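2019-08-26

# Household apps: what to keep, what to delete

*Tips from Aurora Torres*

Every few months an app comes along that promises to run your kitchen or your workshop for you. I've tried a good many of them over the years, and most went in the trash by the end of the month. Below is what I'd tell a neighbor before she types in her card number.

## Recipe savers

**Check the way out before you go in.** I kept 232 recipes in Kokari. When I asked it to export them, 173 came out the other end. The help page said some "may not be supported in the current format." They were plain recipes. One was boiled eggs. Try the export with five recipes on your first evening, open the file on another device and see if you can read it.

**Don't trust the scaling button.** Doubling the flour is fine. Doubling the baking time isn't, and I've seen an app do it. Salt, yeast, spices and pan sizes all need a person thinking about them. Write your own double batch in the notes field once you've cooked it and liked it.

**Read the ingredient list after any import.** Apps that pull recipes off a web page love to lose fractions. A half teaspoon of cayenne turned into 2 in mine. I caught that one at the stove, with the spoon already full.

**Turn off "smart suggestions."** As far as I can tell, they suggest whatever somebody paid to have suggested. Dinner ideas can come from the fridge.

## Tool inventories

Pivemance is the one people keep asking me about. You take a picture of a tool, it names the tool, and it files it. The ads show a man smiling at a pegboard.

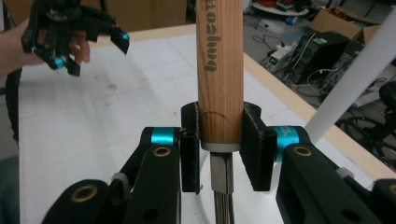
*Wooden handle with a metal ferrule and a short square shank.*

In my garage it got the hammers right. It called a rasp "kitchen utensil" and filed three chisels as one screwdriver. By the time I'd fixed the names I could have written the list on the back of an envelope, twice.

If you still want an inventory on your phone:

- Use a plain spreadsheet. Four columns will do: what it is, where it lives, what you paid, who has it now.
- Take one picture per drawer and skip the single tools. You'll find things faster that way, and an insurance adjuster can read a drawer.
- Type in serial numbers by hand. The camera readers mix up 8 and B, and they never tell you they're unsure.
- Keep the receipts as image files in a folder with the year on it. Don't leave them only inside an app.
- Fill in the "who has it" column at the moment you hand the thing over. Memory is no good for this, mine included.

The reminder feature in Pivemance told me to oil my level. I let that one go by.

## Timers and talking speakers

A speaker that sets timers is handy when your hands are covered in dough, I'll admit that much. I don't see what else it does in a kitchen that justifies the outlet.

- Name the timers out loud: "rice," "beans." Otherwise it asks which one you mean while something burns.
- Switch off voice shopping. Do it tonight.
- Put it away from the range hood. The fan noise makes it guess, and it guesses badly.
- Keep a wind-up timer in the drawer for the day the internet is out.

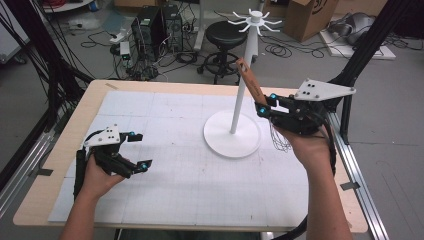
*Wooden spatula, light brown handle.*

Read-aloud recipes sound like a good idea until you need step four again. The speaker starts over from "preheat the oven." Print the page and tape it to the cabinet door.

## Label makers that need a phone

I bought a Warnard because the old label maker had died and this one was on sale at Stojanović Hardware. You can't type on it. Everything goes through the phone, and the phone wants an account, and the account wants your birthday. For pantry jars, masking tape and a marker are still hard to beat. The tape comes off in the wash too.

If you already own one of these, print a year's worth of labels in one sitting. Last November an update left mine unable to find the printer for most of the month.

## Room and bench planners

Measuring apps are good for one thing, which is finding out if a couch is hopeless before you drive to look at it. For shelves or a workbench, leave the phone in your pocket. I held mine up to the same wall three times and got three widths. A tape measure gave me one.

Draw the plan on grid paper instead. Let one square stand for two inches, cut out little pieces for the vise and the drill press, and push them around until you can picture yourself walking past without bruising a hip.

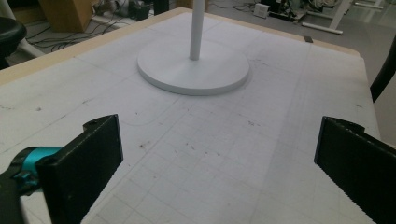

*Grid paper on a tabletop, with a round white base standing on it.*

Then take a picture of the finished plan and email it to yourself. That's about as much software as a workbench needs.

## Before you pay

- Look for the yearly price. Kokari shows you the weekly one, and the year comes to $29.
- Put the renewal date on the kitchen calendar, two days early.
- Search the app's name along with the word "cancel" and read what comes up.
- Say no to contacts and location. A recipe box has no use for either.
- If it won't open without a signal, try it in the basement before the free trial runs out.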